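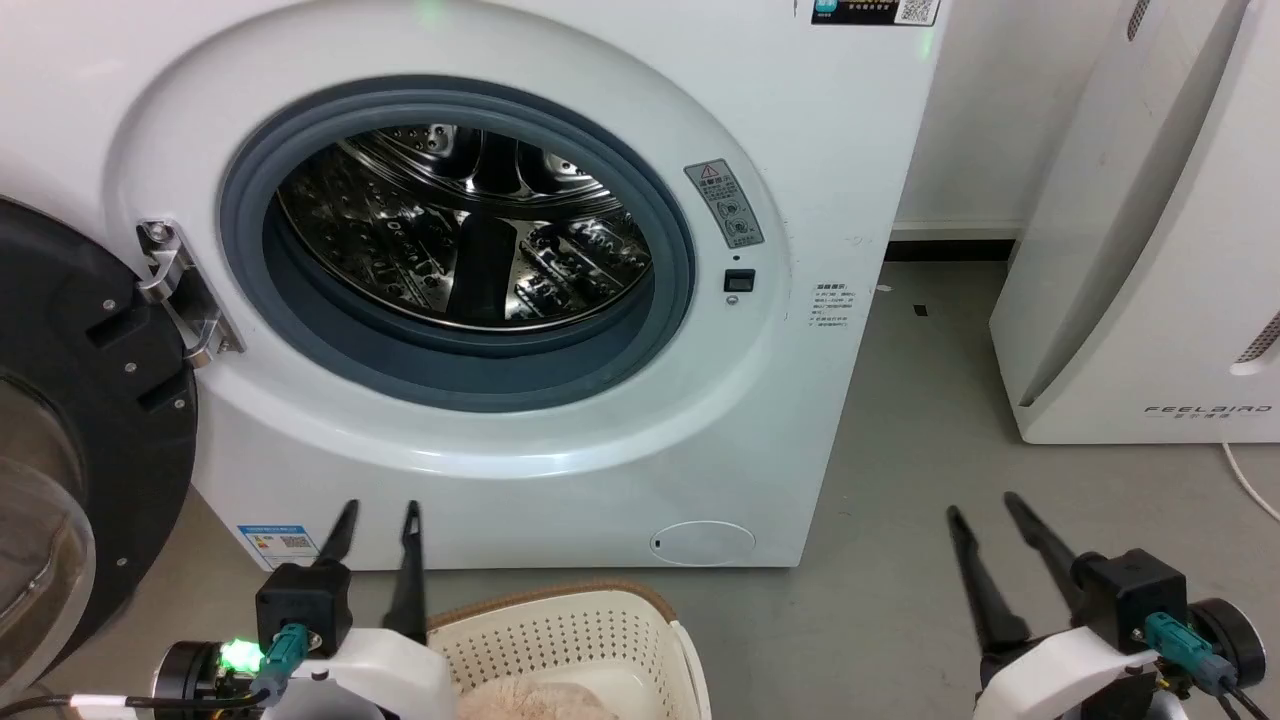
## 4. 洗濯機まわりでの作業規則

この章は、双腕ユニット Zidov を家庭用のドラム式洗濯機の前に据えて、洗濯物の投入と取り出しを行うときの規則をまとめたものです。縦型洗濯機と衣類乾燥機の単体機は対象に含みません。制御ソフト Grurkon の導入と両腕の原点合わせ(第3章)を終えてから読んでください。

規則は、自動運転、遠隔操作、教示のいずれにも適用します。設置場所に独自の安全規則があるときは、厳しいほうに従ってください。

### 4.1 作業前の確認

1. 洗濯機の運転が終了し、ドラムが完全に止まっていることを目で確かめます。表示ランプの点灯や消灯だけで判断しないでください。
2. 洗濯機の電源を操作パネルで切ります。電源プラグは抜かなくてもかまいませんが、清掃やフィルターの点検を伴う場合は必ず抜きます。
3. 扉を人の手で全開にします。扉が途中で止まる設置では、この章の作業を行えません。
4. ドラムの中に、人が入れた覚えのない物が残っていないかを確認します。小さな子どもやペットがいる住宅では、毎回、顔を近づけて奥まで確認してください。
5. 床の水気を拭き取り、台車の車輪をロックします。
6. 洗濯かごを左右の腕の間、洗濯機の開口部の手前に置きます。
7. 隣に置かれた家電の電源コードが、台車の車輪や腕の下を通っていないことを確認します。通っている場合はコードを動かすか、台車の位置を変えます。
8. 指先に欠け、ばり、ゆるみがないかを指でなぞって調べます。この確認は両腕の駆動電源を切った状態で行います。

> **警告**
> 洗濯機の運転中、予約待機中、または扉のロックが掛かっている間は、グリッパーを扉に近づけないでください。ロックされた扉をグリッパーで引くと、扉と指の両方が破損します。

> **注記**
> 洗濯かごは、縁に布がかからない深さまで洗濯物を入れて使います。かごの縁が編み地や籐の場合は、指先が編み目に引っかかることがあるため、かごを縁でつかむ動作は登録しないでください。

### 4.2 可動範囲の設定

洗濯機の前では、既定の可動範囲のままでは広すぎます。Grurkon で範囲を狭めてから運転します。

1. Grurkon の「作業領域」を開き、テンプレート番号 3073 を選びます。
2. 開口部の中心に右腕の指先を合わせ、「中心を登録」を押します。腕は手動誘導モードで動かします。
3. 同じ操作を左腕でも行います。二つの登録値に差があると警告が出ます。その場合は第3章の原点合わせからやり直してください。
4. ドラム内へ入る深さの上限を 36 cm に設定します。ドラムがこれより浅い機種では、奥の面に指先が触れない値まで下げます。
5. 扉のある側に「進入禁止面」を一枚置きます。左開きの扉なら左側、右開きの扉なら右側です。開いた扉の縁とガラスの張り出しが、面の外側に入るようにしてください。
6. 扉のロック用の差し込み口の周囲にも、小さい進入禁止領域を置きます。
7. 「保存」を押し、洗濯機の機種名を付けて登録します。

パッキンは進入禁止領域に含めません。投入と取り出しの際に布が触れるためです。ただし、グリッパーの指先を直接当ててよい部品ではありません。パッキンから指先までの距離は、4.4 の速度制限とあわせて運転前に確かめてください。

> **注記**
> 前面パネルの警告ラベルや QR コードは、位置合わせの目印に使わないでください。機種や出荷先によって貼り位置が異なり、剥がれたときに位置がずれます。

### 4.3 人が立ち入るときの規則

- 腕が動いている間、両腕の間とドラムの前に手や頭を入れてはいけません。
- 洗濯かごの交換、落ちた洗濯物の回収、扉の開閉は、一時停止ではなく保護停止の状態で行います。
- 保護停止の解除は、停止を掛けた本人が行います。交代するときは口頭で引き継ぎ、操作端末の担当者表示を切り替えます。
- 遠隔操作の場合も、非常停止ボタンに手が届く人を一人、洗濯機と同じ部屋に置きます。映像を見ている操作者をこの一人に数えないでください。
- 長い髪、ひも付きの服、首から下げた名札は、部屋に入る前にまとめるか外します。

> **警告**
> 関節部の緑のランプは、安全に触れてよいことを示すものではありません。腕に触れる前に、操作端末の表示が「保護停止」または「駆動電源オフ」になっていることを確認してください。

### 4.4 取り出し作業

取り出しは片腕を基本とします。もう一方の腕は開口部の外で待機させ、大きな布を支えるときにだけ使います。

1. 操作端末で「取り出し」を選び、速度を「低速」にします。開口部より内側では、指先の速度を毎秒 15 cm 以下に保ちます。
2. 使用する腕を開口部の正面に移動させます。
3. 指を閉じた状態で開口部を通過し、ドラムの中で開きます。
4. 布をつかみます。つかむ量は、タオルなら一枚を目安とします。
5. 軽く引き、抵抗値の表示を見ます。表示が黄色になったら引くのをやめ、つかみ直します。
6. 布の端がパッキンを越えたら、腕をかごの上まで下ろして放します。
7. 最後の一枚を取り出した後、ドラムの底とパッキンの溝を人が目で確認します。靴下やハンカチのような小物は、溝に残っていることがあります。

> **注意**
> 内壁の突起(ドラムを回すと洗濯物を持ち上げる部分)を、指で挟んだり押したりしないでください。布が突起に絡んだ場合は、保護停止を掛けて手でほどきます。

投入は上の手順を逆にたどりますが、かごの中をつかむときは、かごの底に指先を押し付けないでください。毛足の長い衣類や毛布は指の根元に繊維が入り込みやすいので、洗濯ネットに入れてから扱うことをすすめます。

### 4.5 ケーブルの取り回し

グリッパーの駆動部につながるケーブルは、腕をいちばん下まで下げた姿勢で長さを決めます。たるみが大きいと、かごの縁や扉に掛かります。

1. 腕を最下位置に下げ、駆動電源を切ります。
2. コネクターがまっすぐ奥まで差さっていることを確かめます。
3. 余ったケーブルを腕の外側に沿わせ、面ファスナーで留めます。結束バンドで強く締めないでください。
4. 腕を手で一番高い位置まで上げ、突っ張る箇所がないことを確認します。
5. 手首を左右に回し、ケーブルが指の間に入らないことを確認します。

### 4.6 停止したとき

| 表示 | 状態 | 対応 |
|---|---|---|
| 領域外 | 指先が進入禁止領域に触れた | 手動誘導で開口部の外へ戻し、4.2 の設定を確認する |
| 引張過大 | 布が引っかかっている | 指を開き、保護停止を掛けてから手で外す |
| 2278 | 左右の腕が接近しすぎた | 左腕を先に待機位置へ戻し、次に右腕を戻す |
| 通信断 | 操作端末との接続が切れた | 腕に触れず、主電源を切ってから再起動する |

同じ表示が続けて三回出た場合は、その日の運転を中止し、販売元の Ersoy に連絡してください。連絡の際は Grurkon の記録ファイルと、洗濯機の機種名を用意します。

### 4.7 作業後

1. 両腕を待機位置に戻し、駆動電源を切ります。
2. かごを移動し、台車を洗濯機から離します。
3. 指先と駆動部の糸くずを、乾いた布で取り除きます。水や洗剤は使いません。
4. 床に落ちた糸くずや小さな部品がないかを見ます。部品が見つかったときは、次の運転までに出どころを特定してください。
5. 洗濯機の扉は、洗濯機の取扱説明書に従って閉めるか、少し開けておきます。扉の操作は人が行います。
6. 点検表に記入します。Galholm 保守契約の対象機では、毎週金曜日に記入済みの点検表を送信します。

点検表の書式は付録Bにあります。グリッパーの指の交換手順は第6章を参照してください。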